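Keys keep getting left in the doors of our shared lockers

Posted in Workplace and Shared Spaces
Asked by grolau_upstairs

We share a bank of light gray metal lockers with everyone else who uses the building. They stand near a glass-walled room, with a mezzanine above. Each door has its own lock and a small handle, and the keys live in the locks when nobody has claimed a compartment. At least that was the idea when we moved in.
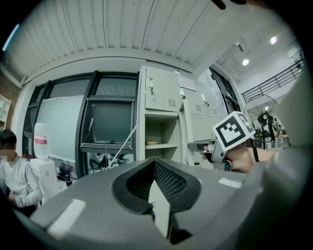
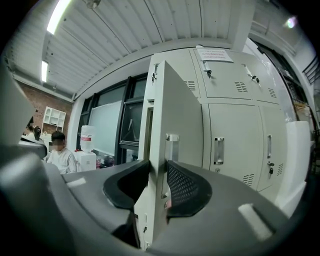 The lockers, with the keys in the second one.

Page 2 of 66

What happens in practice is that people put a bag in, shut the door and walk off with the key still hanging there. Others take the key home in December and we see it again in the spring, if at all. There is a notice taped up on the cabinet, but it is small print and I doubt anyone has read it since the week it went up. Last month two people ended up using the same compartment and one of them locked the other's laptop in.

I have been asked to sort it out. The office manager would prefer to keep the cabinets, which are from Jandholm and in good shape, and I have 300 dollars to spend. Replacing all the locks with combination ones was quoted at 494, so that is out unless I can do it in two stages.

What I want to know:
– is there a cheap way to show that a locker is taken without opening it?
– should the keys stay in the doors at all, or go somewhere else?
– what do you do about doors that get left standing open? They stick out and people walk into them.

avville_facilities
We had the same setup at our Avville site and I would take the keys out of the doors. As long as a key is in the lock, a person walking past can't tell if the locker is free or if somebody forgot to take it. Buy a small key cabinet with numbered hooks and put it at the front desk or wherever you have someone sitting most of the day. Number the doors to match. If the hook is empty, the locker is in use. You don't need a separate sign for each door.

Get a second key cut for every lock before you start and keep the spares somewhere else. Look on the face of the lock first. Most of them have a code stamped there, and a locksmith can often cut from the code, so you may not have to bring in the key. Ours charged less for a batch than for single keys, so it is worth doing them all together. Make a list of which code belongs to which door and keep it off the cabinet. Ours was taped inside the first door for a year before someone noticed that this was a bad place for it.

For the keys that go home with people, a big tag works better than a deposit. We tried a deposit and spent more time handling the money than we had spent chasing keys. Use a plastic tag that is too large to forget in a pocket.

On the notice, print it again in black, in large type, with one rule on it. Put it at eye level. If you have several rules, email the others.

mittal22
just get the combination locks. do half now and half next year. keys are always going to be a pain

tallcabinets
I would hold off on the combination locks until you have checked that they fit the cutouts in your doors. Cam locks come in different lengths and the doors on older cabinets are not all the same thickness. Take one lock out (usually one nut on the back) and measure it before you order anything. Also ask if the new ones come with a master key. Without one you will be drilling the first time somebody forgets their code.

About the open doors. If a door won't stay shut without the key turned, check that the cabinet is level. Put a spirit level on top, side to side and front to back. A cabinet that leans forward even a little will let its doors swing out on their own. Shims under the front feet fix that and cost next to nothing. If it is level and the doors still drift, stick a small magnetic catch inside the frame. The adhesive ones hold on painted steel if you wipe the spot with alcohol first and leave the door alone overnight.

If the cabinets are not fixed to the wall or to each other, do that as well. Tall lockers can tip when several doors are open and there is weight in the upper compartments.

grolau_upstairs
Thanks. I'm going to go with the hooks at the desk and large tags, and order the spare keys as a batch. I will borrow a level and look at the feet. Mittal22, I did ask about splitting the order, but the supplier wants a minimum quantity, so it would have to be all or nothing this year.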